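Small Items Storage Project, Ruawai site
Progress report to the Herkon fund, second period

1. Summary

Work in this period covered the sorting of personal and household small items held at Ruawai, the choice of containers for them, and a first draft of the packing instructions. The sorting is complete. The container choice is settled for two of the three item groups. The instructions are in draft and will be revised once the third group has been dealt with. Spending is within the sum agreed and no change to the end point of July is requested.

2. Background

The Ruawai store supplies small everyday goods to short-stay rooms at Ruawai and at the Tavavport annexe. Since 2021 these goods have been kept in deep drawers, mixed, and made up into room sets by hand on the day of arrival. The first report set out the faults of that arrangement: slow picking, duplicate ordering, and items at the bottom of a drawer passing their use-by date before anyone reached them. The grant pays for containers, labels, work surfaces and staff hours to replace the drawers with open containers sorted by type.

3. Work done in this period

3.1 Sorting

All drawer contents were taken out, checked and listed. The list runs to 133 separate lines, including different sizes of the same product. Lines that had not been drawn on in the past year were marked for disposal or transfer. Opened goods were removed and are not included in the list.

The remaining lines were put into three groups by shape and by the way they behave in a container: tubes and flat packs, soft packs, and round bottles. Grouping by purpose (washing, teeth, cleaning) was tried first and dropped. It put a heavy bottle and a thin sachet side by side, and the smaller item was regularly lost underneath. 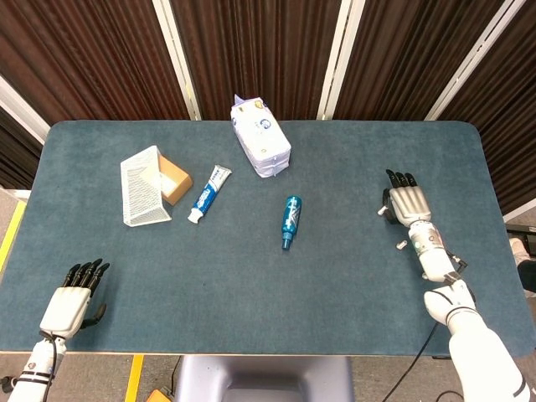 Container trials were carried out on a flat table with a felt covering, which keeps items from sliding and protects the surface beneath. The aim was to find a container that can be filled and emptied without being lifted down from a shelf. Two types were compared, open mesh baskets and small open cardboard boxes, both alone and in combination. The white wire mesh organiser has a fine enough grid for general use and lets the contents be checked from the side, but it is rectangular and has no divisions, and tubes laid in it do not stay apart. A small brown cardboard box set against or partly into the basket takes up some of that space and gives a second compartment at very little cost. Toothpaste, in the size of tube used for the trial, is now assigned to the box section. Plastic-wrapped soft packs go directly into the mesh. The metallic blue bottle represents the third group, and its container has not been decided.

3.2 Round bottles

Bottles remain the main difficulty. Stored on their sides they roll whenever a neighbouring item is removed. Stored upright in a basket they fall over unless the basket is full — and a container that only works when full is of little use in a store that is drawn down daily. Narrow upright racks from Brasum have been priced. A sample will be tested before any order is placed.

3.3 Packing instructions

The draft runs to 4 pages. It gives the order of packing for a room set, the container for each line, and the level at which a container is to be refilled. Staff at Tavavport have asked for larger type and for the refill levels to be moved to the container labels. Both changes will be made.

4. Spending

Containers, labels and table covering have been bought. Staff hours are slightly above the estimate for sorting and slightly below it for trials. Some 20 per cent of the materials budget is unspent and is held for the bottle racks.

5. Matters outstanding

Disposal of expired stock is waiting for collection. The old drawers are still in the store and reduce the free floor area; their removal depends on the collection being made first.

The cardboard boxes are a low-cost measure and will wear. A replacement interval has not been set. Boxes in use will be checked monthly and a figure given in the next report.

6. Next period

Test of the sample rack and decision on the bottle group. Revised instructions issued to both sites. Labels reprinted with refill levels. Transfer of all remaining lines out of the old drawers, beginning with soft packs.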